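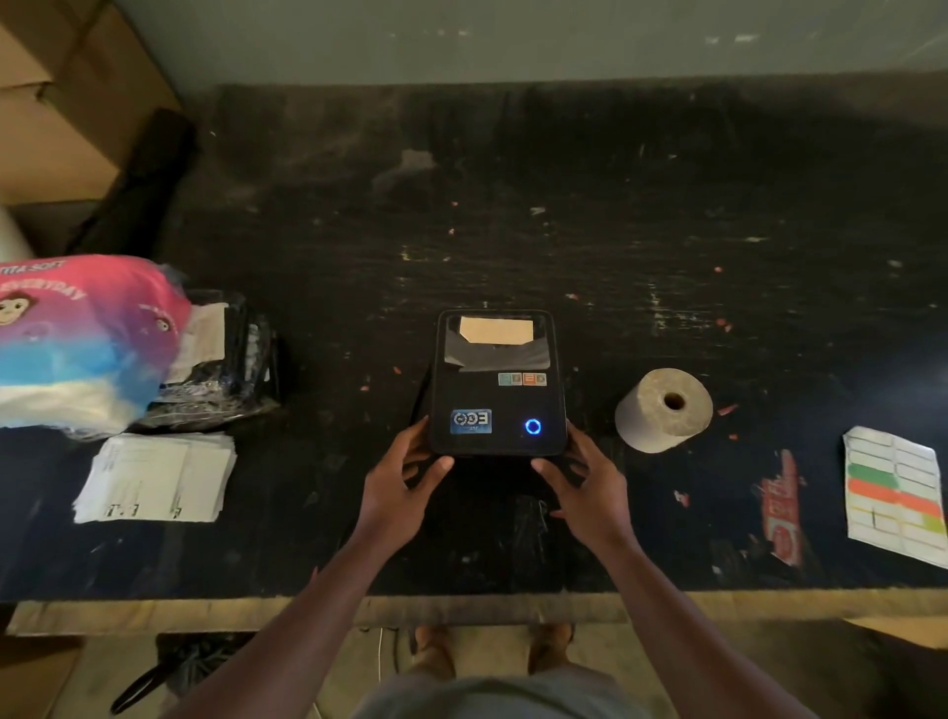 **Label station budgeting** is the bit of automation planning I nag everyone at Boltska about. People price the robot arm first — and forget the printer, the rolls and the bench! My own plan for Lulodero put 526 pounds aside for labelling, with 20 rolls of stock and almost 22 per cent of it for spares.

## Consumables

Count the hand work too (loading a roll is fiddly for a gripper), so I always budget for a person at this step.
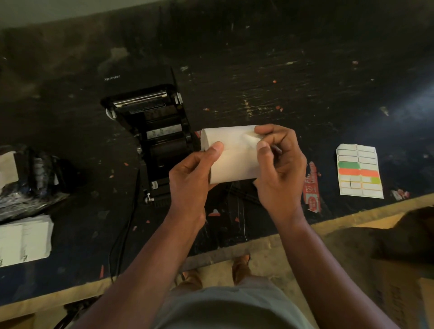 *Peeling back the end of a label roll beside an open Xprinter.*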